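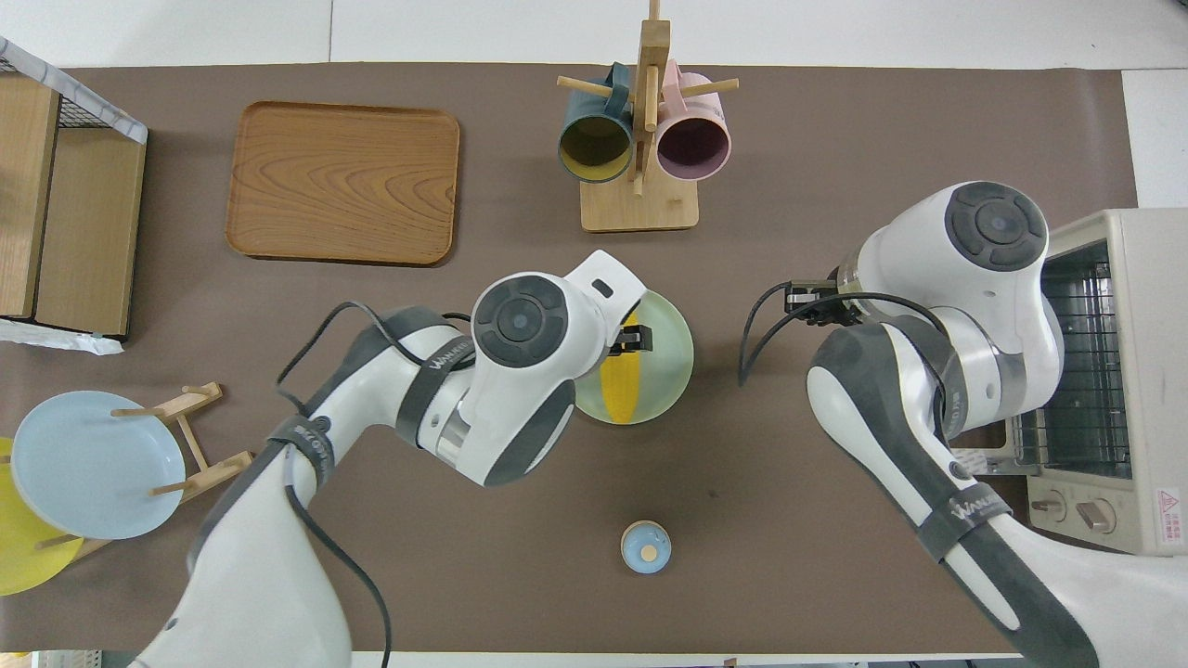 Visiting the Girnari Kitchen Lab: Open Day Questions and Answers

June 21, 2019 by Aisling Costello
4 min read
112 shares | 10 comments

We had 163 visitors at the last open day in December, and a lot of them asked the same things by email beforehand. The answers are collected on this page. If yours isn't covered, write to the front desk.

What will I see?

Two robot arms working at a tabletop set up like a corner of a kitchen. There is a dish rack, a mug tree, a toaster oven, a tray and a changing set of bowls, plates and cups. The arms pick things up, move them and put them down. One arm may be holding a bowl while the other waits with its gripper open. Waiting is part of the job, so please don't assume it has stopped working.

How long is a demonstration?

Each one runs for half an hour, including time for questions. You are welcome to stay for a second one if there is room.

Is it fast?

No. Most people are surprised by how slow it is. A person can put a plate in a rack without thinking about it. Our arms take a good deal longer, and we run them below full speed when guests are in the room.

Does it ever drop anything?

Yes. Bowls get dropped, and mugs miss their pegs. When that happens the operator pauses the arms, puts the item back and starts again. We don't edit the demonstration or switch to a video.

Are the arms acting on their own?

Some of the time. In the first part of the session an operator guides both arms by hand controls from a desk at the side. In the second part the Mirus software takes over and tries the same task. Fergal Breathnach, who runs the sessions, will tell you which part you are watching. If you come in late, ask him.

Why dishes?

They come in many shapes, they have thin rims, and they have to go somewhere particular when you are done with them. A mug has to be turned the right way before it will hang on a peg. A plate has to line up with the slats of a rack. These are small problems, but they are hard ones for a gripper with no sense of touch.

Why are the dishes different colors?

It helps guests follow along. Fergal can say "the green bowl" or "the pink mug" and everyone knows which one he means. We also swap the colors between sessions to see whether the software still copes.

Is the toaster oven ever turned on?

Not on open days. The arms may practice with the door, but nothing is heated.

Can I touch the arms?

Not while they are powered. At the end of each session the power is cut and you can come up to the table, look at the joints and cables, and open and close a spare gripper. Please stay behind the yellow line until Fergal calls you forward.

Can I bring children?

Yes, from age 10 up. Younger children can watch through the window in the hallway, where there is a bench. School groups should book through the Kinsella Education Office – they keep a separate calendar and we can't see it.

Can I take pictures?

Yes, without flash. Flash can upset the cameras the software relies on. Please ask before you photograph other guests.

Do I need to know anything about robots?

No. If you do, and want to talk about the details, stay for the second half of the questions. That's usually when the talk gets technical.

Where do I go?

Use the Trostov Street entrance and take the elevator to floor 2. Sign in at the desk and you will be given a badge. Parking behind the building is for staff only – the public lot is across the street.

Is there a charge?

No, but you need to book a place. If you can't come, please cancel so we can give the seat to someone on the waiting list.

10 comments | Share this page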